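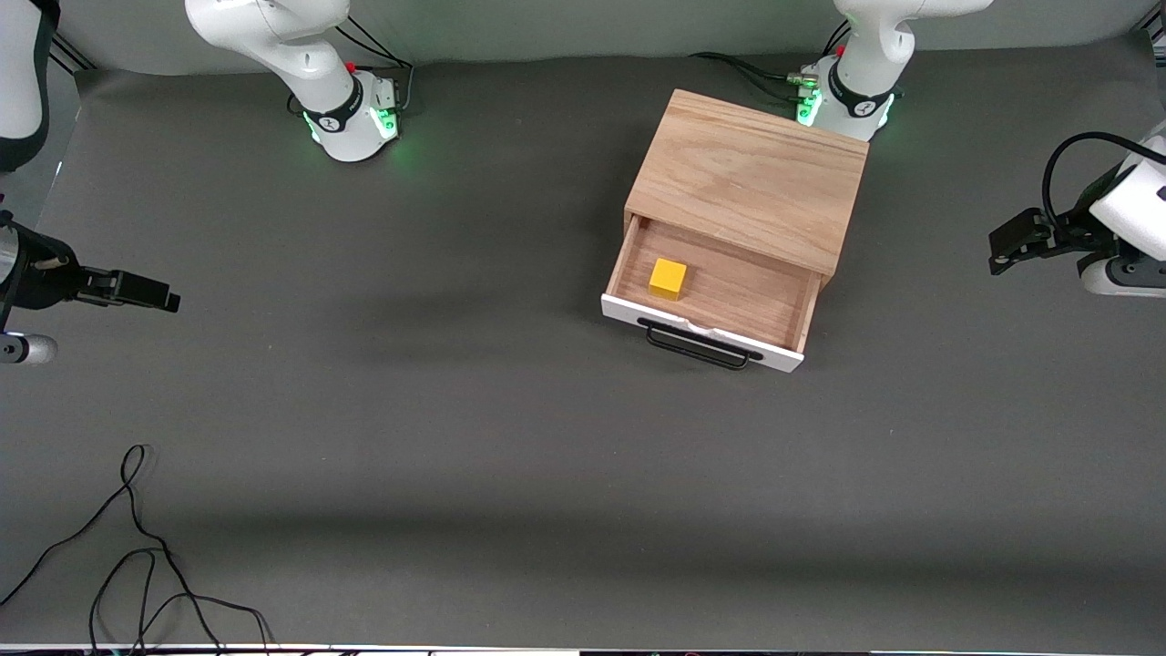
Home | About | Cabinets | Handles | Contact

About Skelville
Posted in May by the Skelville workshop

Skelville makes small wooden cabinets for desks, counters and shelves. The current catalog lists 31 models, most with a single drawer. We work from one building in Clirnholm and sell directly and through two shops.

What we make

The standard cabinet has a light wood body with the grain left visible. Drawer fronts are painted white and fitted with a black bar handle. The handle is a plain U shape, screwed on from inside the front - the end sits on a flat black mounting plate. Drawers are shallow by design. They are meant for keys, stamps, game pieces, spare fuses and similar items that get lost in a deep drawer.

Panels are cut in one batch per model so that parts from the same batch interchange. Replacement fronts and handles are sold separately. Last year we shipped 2,763 cabinets and 319 replacement fronts.

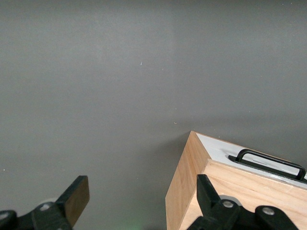
How we check a drawer

Each new model is opened and closed by hand, then opened again with a small block inside. We note whether the block shifts, and whether it can be picked out without scraping the side walls. A yellow cube is the usual block, as it shows up well against pale wood and on a gray tabletop. If the block catches on the back panel, the drawer depth is changed and the model goes through again. 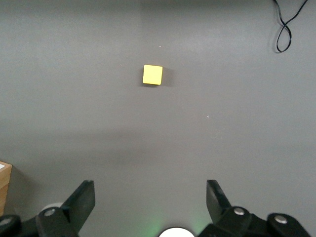 Dvorak wrote to us that the shallow drawer was the reason for buying a second cabinet, but that the white front marks easily and should also be offered in bare wood. Bare wood fronts are now available on request for all models except the Rorkance.

Recent items
Fitting a replacement handle
Cleaning painted fronts
Rorkance: dimensions and weights
Shop hours in Clirnholm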